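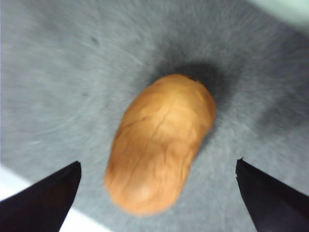

Two black fingers, one bean-shaped thing to pick up. The fingers are not touching it yet.

How a robot hand came to the sorting room

At Huvham, people sort things that grow: seeds, nuts and small roots. No two of them have the same shape. One is bent, the next one is full of wrinkles. Your own hand does not mind this. You look, you close your fingers, and you already know how hard to press.

For a robot it is a difficult job. The robot at Huvham is called Gruvero, and it has only two fingers. A small camera sits near them. First the fingers open wide. Then the computer must find where the thing begins and where it ends, and choose a good place to hold it. Press too much and the skin can break — press too little and it falls.

Before September, Marama Kingi sorted by hand for the whole day. "In the evening my neck was hurting," she says. Now Gruvero lifts the easy pieces, up to 426 in one hour. Marama watches the screen and takes the strange ones herself. She also teaches new workers, and she likes this part most.

Tibor Vörös is less happy. He worked at a table with 9 people, and they talked and sang. Today there are four people at that table. The others went to the packing hall, where they had to learn new work. Nobody lost their pay, but Tibor misses his friends. He eats lunch with them when the breaks are at the same time.

Try it at home: hold a bean with two pencils and move it into a cup. Then try with a pebble. Which one was harder?

Text: Pylyp Harasym | Contact us | © Flanagan Children's Pages | Back to top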